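夏の誕生日に手作りの生キャラメルを送りたい(溶ける問題)

2022年7月24日 投稿者:Hido

お菓子作りの板のみなさん、知恵を貸してください。

来月、前の職場でお世話になったMahfuz Weerakoonさんの誕生日があって、手作りの生キャラメルを送るつもりでいます。毎年、本人は「何もいらないよ、気持ちだけで」って言うんですけど、去年スパイス入りのキャラメルを一粒あげたら、次の日に「あれ、まだある?」って聞いてきた人なので、言葉どおりに受け取ってはいけないと思ってます(笑)

で、困ってるのが暑さです。3月に妹に送ったときは普通の宅配で何の問題もなく届きました。でも今の時期に同じことをしたら、たぶん一枚の大きいキャラメルになって届きますよね。昨日試しに一粒を玄関に置いておいたら、夕方には包み紙にべったりでした。

レシピはKrishnamoorthy Shenoyさんの本に載ってるカルダモンのやつで、生クリームが多めです。煮詰め終わりの温度を上げれば固くなるのはわかるんですが、あのとろっとした感じが好きなので、できればあまり変えたくない。かといってクール便にすると、送料がキャラメルの材料費を超えそうで……。ちなみに材料費は813円でした。レシート取ってあります。

夏に送ったことのある方、どうしてますか?

かりんとう母さん

クール便一択です!迷うところじゃないです!

私は姪っ子に生チョコを毎年8月に送ってますけど、一回だけ「保冷剤をたくさん入れれば普通便でいけるでしょ」と思ってやったら、届いた写真がもう……泥でした。姪は優しい子なので「スプーンで食べたよ、おいしかった」って言ってくれましたけど、あれは忘れられません。送料をケチって泥を送るくらいなら、最初から払ったほうがいいです。

銅鍋

逆の意見ですみません。生キャラメルを夏に送るのをやめたらどうでしょう。

クール便だって、受け取った人が玄関先にしばらく置いたらおしまいだし、不在で持ち戻りになることもあります。相手が冷蔵庫にすぐ入れてくれる前提で贈り物をするのは、もらう側にちょっと負担がかかる気がするんですよね。

カルダモンが好きな方なら、同じ香りのショートブレッドとかどうですか。常温で平気だし、割れにくいし、日持ちもします。

Hido

お返事ありがとうございます!

>かりんとう母さんさん
泥……。想像してしまいました。姪っ子さん、いい子ですね。

>銅鍋さん
ショートブレッド、考えなかったわけじゃないんです。でも去年の「まだある?」があるので、キャラメルを期待されてる気がして。私の思い込みかもしれませんけど。受け取りの負担のことは考えてませんでした、たしかにそうですね。

Prillis

横から失礼します〜。夏のキャラメル、毎年やってます!

結論から言うと、煮詰め温度をちょっとだけ上げて、バターを少し減らして、あとは一粒ずつの包み方を変えるだけでかなり違います。私の配合だと一回分が出来上がり223gで、小さめに切って一人用の贈り物にちょうどいい量です。

バターが多いと暑いときに油がしみ出してきて、包み紙が透けちゃうんですよね。あれが見た目に残念な感じになるので、先に減らしておくと安心。味はそんなに変わらないです(夫は気づきませんでした。夫の舌はあてになりませんが)。

それと、グラシン紙よりクッキングシートのほうがはがれやすいです。両端をねじるときは強めに。ゆるいと中で広がってきます。

銅鍋

>Prillisさん
温度を上げると生キャラメルじゃなくて普通のソフトキャラメルになりませんか。名前の問題だけど、Hidoさんが残したいのはとろっとした食感のほうですよね。

Prillis

>銅鍋さん
なりますよ(笑) でも「ちょっとだけ」なら中間くらいで止まります。噛んだ瞬間はむにっとして、そのあと溶ける感じ。私はむしろそっちのほうが好きなくらいで。

温度計の個体差もあるから数字は書かないでおきますね。冷水に一滴落として、指でつまんで形が残るけど柔らかい、くらいで火を止めてます。

ぬか床三代目

温度計の個体差、ほんとそれです。うちの温度計は沸騰したお湯に入れても100度にならないので、キャラメルのたびに頭の中で足し算してます。買い替えろと言われたらそれまでなんですけど、もう癖がわかってるから手放せなくて。

スレ主さんに質問なんですが、カルダモンはホールで入れてます?パウダーで入れてます?粉だと日が経ったとき香りが抜けるのが早い気がするんですよ。送るのに日数がかかるなら、そこも気にしたほうがいいかも。

Hido

>Prillisさん
すごく参考になります!クッキングシートは盲点でした。今までグラシン紙で、いつも角のところがくっついて、食べる人が爪でカリカリはがすことになってたんです。

>ぬか床三代目さん
ホールです。さやを割って、生クリームに入れて温めて、ふたをして15分おいてからこしてます。本には20分と書いてあるんですけど、私には少し薬っぽく感じたので短くしました。スパイスは近所のIndaleっていう食材店で、Annamalaiの小袋を買ってます。さやが緑色のきれいなやつです。

かりんとう母さん

カルダモンって薬っぽくなりますよね!私もミルクティーで失敗したことあります。歯医者さんの味になりました。

ところで私はまだクール便派ですよ。Prillisさんのやり方は上手な人のやり方で、初めての夏に本番でやるのは怖くないですか?

焦がし担当

クール便で冷えたキャラメルって、出した瞬間に汗かきません?あれで表面がべたべたになるの、私は苦手です。

前に職場でもらった手作りキャラメルがまさにそれで、冷蔵庫から出してみんなで食べようとしたら紙が湿ってて、全部くっついてました。味はよかったのに。もし冷やして送るなら「袋のまま常温に戻してから開けてください」って一言カードに書いておいたほうがいいと思います。

かりんとう母さん

>焦がし担当さん
それは……その通りです。生チョコはココアをまぶしちゃうからあまり気にならなかったけど、キャラメルだと困りますね。カードに書くのはいい案だと思います。私もまねします!

銅鍋

カードに取り扱い説明を書かなきゃいけない贈り物って、やっぱり相手に宿題を出してるみたいでどうかなあと思ってしまう。私が堅いだけかもしれませんが。

手渡しはできないんですか?前の職場の方なら、そんなに遠くないのでは。

Hido

それが、去年の秋に引っ越されて、今は飛行機の距離なんです。手渡しできるなら保冷バッグに入れて持って行くんですけどねえ。

宿題の件は、うーん、私はカードに「開ける前にちょっと待ってね」くらいなら、もらっても嫌じゃないかな。むしろ読むものがあるとうれしいほうなので。人によりますよね。

ぬか床三代目

私もカードはうれしい派です。友達がくれたジャムの瓶に「今日食べないで、明日食べて」って書いてあって、その晩に食べました。

Prillis

わかる、待てない(笑)

ところでHidoさん、一回試しに自分宛てに送ってみるのはどうですか?私は最初の年にそれをやりました。実家に送って、母に開けてもらって電話で感想を聞くという。「おいしいけど紙が取れない」と言われて、それでクッキングシートに変えたんです。

試すなら、配合を変えたのと変えてないのを両方入れて、包み紙のねじりに色糸か何かで印をつけておくと比べやすいです。印をつけ忘れると、どっちがどっちだかさっぱりです(経験者)。

銅鍋

それは賛成。試してから決めるのがいちばんいいと思う。

焦がし担当

箱の詰め方も試しておくといいですよ。隙間があると箱の中で転がって、ねじりがほどけます。薄い箱に一段で並べて、上に紙を一枚のせて、ふたをしたとき軽く押さえられるくらいが私はちょうどよかったです。二段にすると下の段がつぶれます。夏は特に。

Hido

みなさん本当にありがとうございます。気づいたら送料の相談じゃなくなってますが(笑)、すごく前に進みました。

今のところ、こんな感じでやってみようと思います。

・バターを少し減らす。煮詰めは冷水テストで「形が残るけど柔らかい」まで
・カルダモンはいつも通りホールで
・クッキングシートで包んで、ねじりは強め
・薄い箱に一段
・まず妹の家に普通便で送って、配合を二種類比べてもらう
・普通便でだめだったら、あきらめてクール便+カード

妹は甘いもの担当として喜んで引き受けてくれました。「毎週でもいい」そうです。毎週はやりません。

かりんとう母さん

妹さんの報告、楽しみにしてます!もし泥だったら仲間ですね。

Hido

>かりんとう母さんさん
仲間にならないように祈っててください〜。

さっきAnnamalaiの小袋を買い足しにIndaleに行ったら、売り切れで棚がからっぽでした。入荷は週の後半だそうです。なので、試作は週末になりそう。それまでにクッキングシートを切っておきます。
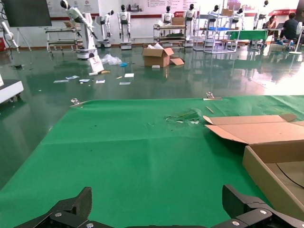

ぬか床三代目

カルダモン待ちの間に、温度計を沸騰したお湯で一回チェックしておくのおすすめです。うちのみたいな子かもしれないので。あと、試作で余った分の行き先に困ったら、刻んでバニラアイスにのせてください。うちはそれでいつも一晩でなくなります。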